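Reading time: 2 min

# Filtdale Bedroom Tidying Set

Notes and labels for tidying jobs done on and beside a bed: folding clothes, packing bags, clearing the covers. Filtdale is the bedroom part of the larger Karnlow household collection. The kitchen part is Bidbridge and has its own README.

## Contents

- 333 sessions, 817 labelled steps
- 20 item types, listed in `items.csv`
- 5 room layouts, listed in `rooms.csv`

## Item labels

Labels are kept general. A soft case or pouch is `bag_small`, whatever colour it is. Anything with two shoulder straps is `backpack`. Hooded jackets are `jacket_hood`, with or without a zip, and the hood is not labelled separately.

White cloths are a known problem. Towels and pillowcases look much the same once crumpled, so both go under `cloth_plain`. Older files split them, and those labels were merged in October.

## Step labels

`lay_flat` starts when the garment touches the bed and ends when both sleeves are out to the side. `fold` starts at the first sleeve. `clear` covers moving anything off the bed, including onto the floor or a chair. If two things are moved together, the step takes the name of the larger one.

Bedding is labelled only when it is the thing being tidied.

## Known gaps

- No doonas or heavy blankets
- Shoes appear in one layout only
- Sessions tagged `rizzi` use the earlier step names; run `rename_steps.py` before merging

## Sample views
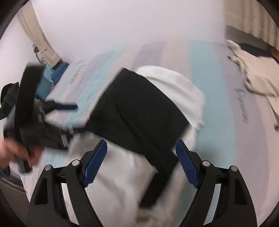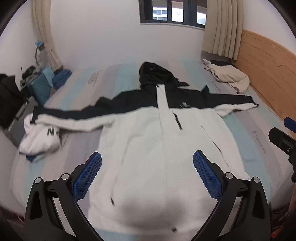 Bags on the striped sheet (first); hooded jacket laid flat, sleeves out (second).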